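Swapping a drive in an old tower, caddy only goes in halfway

Posted in Home Computers > Storage

Hi all. Got my uncle's old Stirkside tower last August when he moved, been using it as a backup box for family photos. One of the drives started clicking so I bought a new one and now I can't get the thing back in the bay. Goes in halfway then stops dead. Old drive slid right in and out, no trouble.

Things I tried - flipping it over (no), pushing harder (scared to), looking up the manual. The Stirkside support page just gives me a 404. The whole manuals section is gone as far as I can tell.

New drive is a Puston, same size on the label as the old one. I moved the four screws over from the old drive. Do I need a different caddy? Is there even such a thing as a standard one? I dont want to spend a lot on this, the tower is maybe not worth the price of the drive.

Also, dumb one, but can I copy stuff off the clicking drive first or is it too late for that?

Kanokwan Petchrat

towerkeeper

Do the copying first. Before anything else. Clicking drives can go at any time and every time you power it up you're rolling the dice. Plug it in on its own, copy the photos you care about most, then the rest. Don't run a disk check on it, don't defrag, don't let it sit there spinning while you eat lunch. If it stops being readable, turn it off and decide whether the photos are worth paying a recovery shop for. Those can be pricey. I was quoted 400 just for them to open mine up and that was with no promises.

About the caddy. Nearly always it's the screws. If you used the ones that came with the new drive, or mixed them up, the heads can stick out too far and catch on the rail. You want the flat ones that sit flush with the side of the plastic. Run your thumb down the side, if you feel a bump that's your problem.

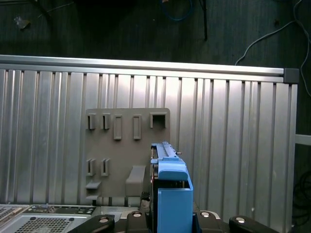 Last changed: January 5, 2021

Edit - added a picture with a blue plastic caddy in it. Colors don't mean much by the way, two blue ones from different makers can be totally different widths. Go by the part number if yours has one molded in.

Other things to check:

Is the drive sitting all the way back in the caddy? If it's in the wrong set of holes it'll be a bit too far forward and hit the connector at an angle.

Is the latch open? On a lot of these you have to hold the latch out while you slide it, then close it at the end. Closed latch = stops halfway, every time.

Anything in the bay? Take a flashlight and look. I once found a folded up warranty card in one.

There's no real standard, sorry. Makers all did their own. If you do end up needing a new one, look for the tower's model number plus "caddy" and buy used. I've paid 5 bucks shipped.

marlowe_b

Same thing happend to me with an Asik tower, was the latch. Felt like an idiot. Try that first, takes two seconds.

Oh and unplug it from the wall before you go poking around in there. Not just the power button.

dusty.basement

I would just get an external drive and forget the tower. Old power supplies are the thing that kills drives, my brother in law went through a pair of them before he figured that out. Sombatkul has a decent external one, mine is 97% full and still going. Plus you can put it in a drawer.

If you do want to keep the tower then yeah what towerkeeper said about screws. Also save the old screws in a bag taped inside the case, you will never find ones that fit again.

And have two copies of the photos whatever you do. One box with everything on it is not a backup, had to learn that the hard way with my wedding pics. Got most of them back from my sister in law's phone, the rest are gone.

Kanokwan Petchrat

Ok copying now, about half the folders open fine so far and the rest are slow. Will check the screws tonight, I think I did mix them up becuase one side feels bumpy. Thanks everybody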